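Notes from a month of insole demos

36 shares | 8 comments

I've been on the insole task since the start of January and I said I'd write up how the recording went, so this is mostly for the two or three people who emailed me about it.

The setup first. We record with hand-held grippers, one in each hand, with a marker cube on each so the pose can be tracked. No arm in the loop. I did my first project the other way, driving a pair of arms by remote control from a desk, and I was slow at it. A decent operator on that rig could get through a simple pick and place without much trouble, but anything soft was miserable. I couldn't feel the part at all, and I spent most of every session watching a delay go by. With the grippers in my own hands I get some of that feel back through the handles.

The task is called Graltov, after a street near the old office. Pick up a shoe insole, turn it the right way around, set it down where it belongs. It sounds like nothing. The trouble is that an insole bends, and it bends differently depending on where you grab it. Pinch it at the heel and the toe droops. Pinch it in the middle and it folds over the fingers. I wasted most of the first week letting people grab it wherever they liked, and the first policy we trained, on 100 demos, hesitated over the part like it was choosing from a menu.

So we wrote a rule. One hand lifts, by the edge, and the other stays close but doesn't touch until it's needed. After that the episodes started to look alike, and that helped more than adding data did.

We ended the month with 473 episodes. I threw out 43 of them. Most of the bad ones were tracking dropouts, where a wrist rolled too far and the cube turned away from the cameras. A few were people talking to someone and stopping mid-motion. Those are easy to miss on playback, and the policy learns the pause very faithfully.

Zurkeck, the software we use for sorting episodes, has a filter for long pauses. I'd leave it on. Sterance does the training runs and I have no complaints there, except that the logs are hard to read.

Some smaller things. Go slower than feels natural, but not so slow that you start to wobble. Keep your elbows off your ribs. Take a break before your forearms ask for one - the grip gets sloppy well before you notice it. 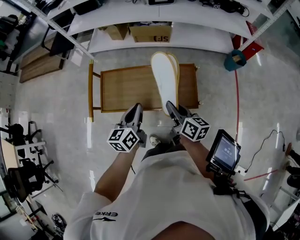 The other change that paid off was working low. We started on a table, and everyone hunched and kept their arms in the same narrow range. Down at floor level people reach farther and move their shoulders, and the recordings cover more space. It is harder on the knees. I bought a foam pad for myself and now it's never where I left it.

Next up is the Vitale version, which adds a second insole and makes you sort left from right. I expect the two-handed part to matter a lot more there, and I'm not sure our lifting rule survives it. I may also try mixing in a few remote-control episodes for the final placement, where small corrections count. I'll post numbers when I have them.

8 comments | Share this post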